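Seven-minute read
July 6, 2026 | By the Rarkinum Workshop Tips desk

Dropped cups, a nudged toaster and one very good roll of tape

If you've got a robot arm on a bench and you're teaching it kitchen chores, you already know the best part: the first time it picks up a cup and sets it down where you wanted it. I still grin every time! What follows comes out of the worst week we had at the Breathnach workshop, back in April, when a cup stacking job that had run beautifully suddenly began missing. The gripper closed on air, or caught a rim on one side and tipped the cup over, and once it leaned on the toaster hard enough to shove it a good way across the table. Nothing broke and no fingers were near it, but we hit the stop and left it stopped until we knew why.

Start with the table. We cover ours in brown paper and lay a grid over it in blue tape, and I can't recommend this enough. Paper costs next to nothing, it hides the shine that confuses cameras, and you can scribble on it. The grid gives every bowl and cup an address, so when something lands wrong you can say by how much.
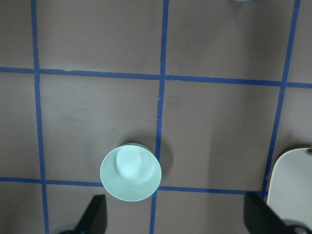 The grid is how we caught the fault. We'd been blaming the software (of course we had), and we lost two evenings to that. Then somebody put a bowl on a tape crossing, sent the arm to the same crossing, and the fingers came down 10 millimeters to one side. We tried four more crossings. Same miss, same direction, every time! A miss that repeats like that is wonderful news, because it nearly always means something has shifted and stayed shifted.

What had shifted was a base plate. Two of its screws had backed off enough for the whole arm to creep round a little, and every position we'd saved was now slightly wrong. So, tips for base plates:

Draw a paint-pen line across each screw head and onto the plate. If the line doesn't meet up, the screw has turned. You can check a whole plate in the time it takes to fill a kettle.

Tighten in a crisscross pattern, a bit at a time, the way you'd do a car wheel.

Go round them again after the first 200 cycles. Ours was at 835 when we finally looked, and I'm still a little embarrassed.

Push on the arm by hand with the power off and locked out. You want to feel no click or rocking at the plate. 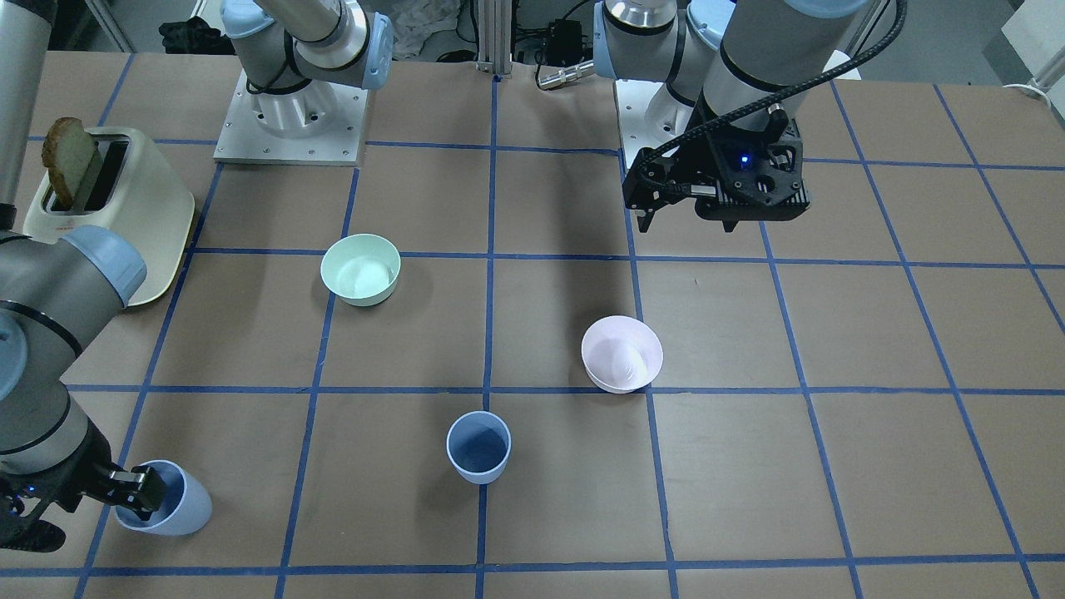 Two arms, two base plates, and a light blue cup in the gripper.

With the plate snug again we ran at crawling speed, one arm at a time, and I'd urge anybody to do the same after a fault. It's tempting to go straight back to full speed to see if it's fixed. Please don't. A slow miss gives you time to stop it, and a fast one gives you a cup across the room. Keep the stop button where your hand falls without looking, and try it before each session, even when you tried it yesterday.

Plastic cups are marvelous for this work. They bounce, they're light, and they come in colors you can tell apart at a glance. Practice with one cup before you try a stack, because a stack hides a bad grip: the cups underneath hold everything straight right up to the moment they don't.

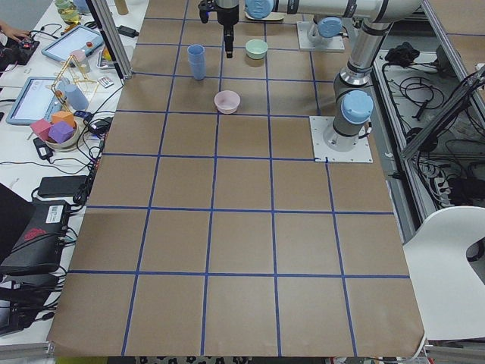

Cables deserve a tip of their own. When an arm changes position after a repair, the cable that used to have plenty of slack may not have it any more. Move the arm slowly through its full reach and watch the loops. You're looking for anything that goes tight, rubs on a joint or sweeps low enough to hook a bowl. We use soft hook-and-loop straps from Cotine and keep cable ties for things that never move. Spare cable gets coiled and put well below the work surface.

And the toaster! Please keep it unplugged for practice runs. Bread in the slot is fine and the lever still makes a satisfying target, but an arm that's off by a finger's width has no business near a hot appliance. Check the cord too. A cord trailing over the table is easy to snag, and a snagged cord drags the toaster along with it. I tuck ours behind or tape it down before any serious run.

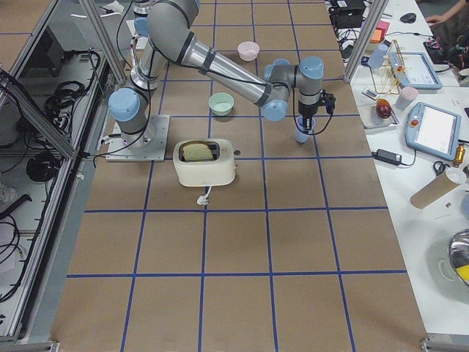
For letting go of a cup, lower it until it's a hair above the paper, pause, then go down the last bit slowly. Before the repair our arm was opening too early and the cups hopped and fell over. Adding that pause cost us a second or so per cup and I wouldn't give it back for anything. After the plate was tightened and the crossings were taught again, we got 84 clean placements before the first wobble, and that one was down to a wrinkle in the tape.

Which brings me to tape. Press it flat with an old plastic card, replace it when it lifts, and don't stack strip on strip. We like the low-tack sort from Holtia for its clean peel. Write the date on a corner of the paper whenever you lay a fresh sheet, and keep a little notebook of misses by grid square. Ours is full of coffee rings and it has saved us more hours than any tool in the drawer.

This site uses cookies to remember your reading preferences. Accept | Manage settings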